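Notebook, enamel stain work
7/31/22
Entry by Wilson Tamayo, read over by Man-lok Tang

Carried over from the last entry: second tea cycle on the bovine enamel blocks, shade readings before and after, and a decision on whether the low-peroxide gel goes forward to the brushing arm. The gel is the Nulutwood batch, the one with the thicker carrier. The comparison is the Economou paste, no peroxide, mild abrasive only. Control is artificial saliva.

Blocks. Lech cut and mounted a fresh set in clear resin, labial surface up, ground flat and polished to the usual grade. Rejected two for cracks running under the window. One more had a white spot near the margin that I did not like, but it was outside the nail varnish border so I kept it and marked it on the sheet. If it reads odd later, that is the reason to look first.

Staining solution made the same way as last time: black tea, boiled, strained through paper, cooled to 37 C in the bath before the blocks go in. Filter paper is a different brand and drains slower. I do not think this matters but the tea sat on the leaves longer while I dealt with the strainer. The color of the liquor was darker by eye than the retained bottle from the first cycle. Ermira says absorbance should be read on every batch before use and written on the bottle. Agreed, starting now. We do not have a value for cycle one, so the two cycles cannot be matched on anything except time.

Immersion 17 hours, overnight, lidded, no agitation. Rinsed in deionized water, blotted, left on the rack for 20 minutes before the first reading. Enamel that dries out reads lighter, and half the scatter in our early data came from blocks sitting out for different lengths of time while someone answered the phone. The rack time stays fixed from here on. Set a timer and read in block order.
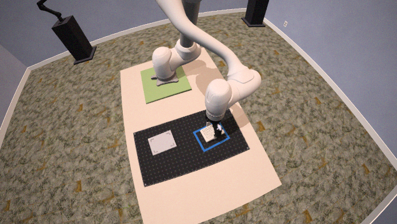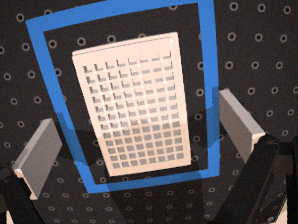 Sheet layout for the shade readings. Zuzana's version had one long column with the group letter typed beside each value, and sorting it broke the link to block number once already. I have redrawn it as a grid and renamed the blocks by position. The multi-well plate has twelve rows and eight columns, ninety-six wells, and I used that as the pattern: row for block, column for time point, group by bands of rows. Four rows to a group, three groups, eight readings per block from baseline to final rinse. Every cell gets filled or gets a dash. A blank cell means the reading was missed, and it should be initialed. Zuzana has the new sheet and will move the old values across by hand, with Lech checking against the paper copy.

Readings. Spectrophotometer calibrated on the white tile, then on the green tile, both within limits. Lightness dropped in all groups after staining, as it should. The drop was larger than in cycle one, consistent with the darker tea. Yellow-blue went up in all groups. Spread inside the gel group is wider than I want before treatment has even started. I checked the positioning jig and the silicone collar has a nick on one side, so room light may be getting in. Replaced the collar, repeated baseline-after-stain on the gel group only, and the spread came down somewhat. Then realized this leaves the gel group read on the new collar and the others on the old one. Repeated the other two groups as well. The first set of values is struck through on the sheet but still legible. Do not delete them from the file.

Gel application. One layer, leveled with a plastic spatula, held at 37 C under a damp lid. The carrier is thick enough that it pulls away from the varnish border and leaves a thin strip of enamel uncovered on some blocks. Pressing it down with the spatula traps air. Best result came from loading a syringe, starting at the border and working in. Lech suggests warming the syringe in the hand first. Tried it on a scrap block and it spread better, but peroxide loss on warming is not known, so not used on the real ones.

Paste application is by slurry, one part paste to three parts saliva, mixed fresh. It settles fast. Invert the tube before each draw.

Microhardness. Man-lok asked for indents on a subset before and after, away from the reading window. The indenter log shows 2,058 indents on the present diamond and there is no record of the tip being inspected. I looked at it under the scope and saw no chip, but the certified block should be run before any of our numbers are used. Booked for the first free slot in August.

Note on how we write this up. The Sitirus people want a shade guide number because that is what their dentists know. I can give the nearest tab, but converting from the instrument throws away most of the resolution and a block can jump a whole tab on a small change. Report the color difference as the main result and put the tab in a second table. Also please stop writing "whitening" for the paste group. It has no bleaching agent. "Stain removal" is the term for that group in every sheet and file name from here.

Coffee arm is on hold. Pistov supplied instant powder in place of the ground coffee we ordered, and I am not going to change the stain source partway through.

To do:
Absorbance of the remaining tea, both bottles, same cuvette (Wilson)
Old shade values moved to grid sheet, checked against paper (Zuzana, Lech)
Order collars, at least one spare
Peroxide titration on gel held at 37 C, against gel from the fridge (Ermira)
Certified hardness block, then subset indents (Man-lok)
Fresh saliva. Present bottle has a faint haze at the bottom and is not to be used for the control group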